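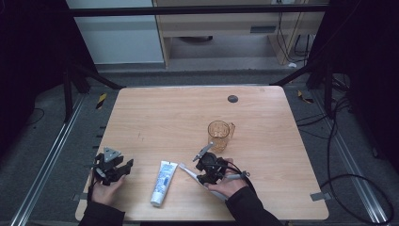
Toothbrush and toothpaste, out on the table.

About Skutmont

Hi, I'm Borghild Sjögren, and I run Skutmont, a small company that rents furnished rooms by the week to people who are working away from home. Travel nurses, mostly, plus a good number of student teachers, line workers, and folks whose own house is torn up for a remodel. If you've got a job to get to in the morning and you don't want to spend the next six weeks eating off a motel nightstand, you're who I had in mind when I started this.

How I got into it

I was a respiratory therapist for years and took contracts all over the place. I loved the work and I really did not love the housing. One November I signed on for a stretch in a town where the only thing I could find was a basement with a space heater and a shower that ran straight onto the floor (there was a squeegee, and a laminated note about the squeegee). I paid a full month's deposit for that place and never saw it again. The next contract wasn't much better, so I started keeping a notebook of things I'd do differently, and by the time I came home for good the notebook was pretty fat.

My aunt had left me a duplex on Hinojosa Street that needed everything. I fixed up the left side first, 960 square feet, two bedrooms and a kitchen with a door you can close, and listed it on the bulletin board at the hospital. It filled before the paint smell was gone! I moved into the right side myself and did the same thing over again, room by room, until I had to find somewhere else to live.

Then Krešimir Ionescu came along. He stayed with me while he was rewiring the middle school, fixed my porch light without being asked, and complained (nicely) about the closets. He was right about the closets. He's my business partner now and looks after everything with a wire, a pipe or a hinge in it, and I do the bookings, the linens and the phone.

What you get

Each place comes ready to live in. Beds are made, the kitchen has real knives and a pan that isn't scratched to bits, and the bedroom curtains block the light properly, which matters a whole lot if you work nights. Rooms start at $185 a week with utilities and internet included. We ask for one week up front and that's it – no cleaning fee, no "processing" fee, no deposit that wanders off somewhere.

I'm picky about the kitchens. When I was on the road I'd have traded a nice TV for a decent cutting board any day, so that's where the money goes. We set out the basics for your first night, and there's a shelf in the hall closet with things earlier guests

left behind for whoever comes next: paperbacks, board games, a very good rice cooker, half the spices you'd ever need. Help yourself and add to it if you like. I've seen the same mystery novel go out the door and come back three times, once with notes in the margins, so somebody out there has opinions about chapter nine.
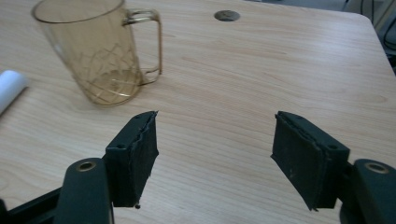

And if you do cook, please use the big burner. People are shy about it for some reason. It's the one that works best, and Krešimir is proud of it, so you'd be making his day.

We're particular about quiet, too. All our houses have at least one person sleeping during the day, so we've put soft closers on the doors and moved the washers away from the bedrooms. Laundry runs from noon to nine in the evening. I know that's a pain if you're used to doing a load at midnight, but your neighbor down the hall will thank you. 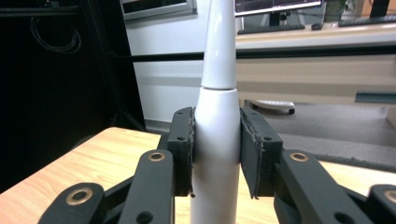
Where we are

We have the duplex on Hinojosa, the yellow house on Priria Lane, and as of this spring the old Wernico building, where we've made the upstairs into single rooms with a shared kitchen. All of them are on the bus line and close to the hospital. Parking is free at the first two. At Wernico you'll need to use the lot behind the bakery, and yes, it smells wonderful back there at five in the morning.

Booking a room

Call or send a note through the contact page and tell me your dates, your shift, and whether you're bringing a pet. Cats are fine everywhere. Dogs are fine at Priria Lane, which has the fenced yard. I answer everything myself, usually the same day, and if we're full I'll give you the names of other landlords in town I'd stay with.

Page last updated 2026-06-28. The Wernico rooms are now open for fall contracts.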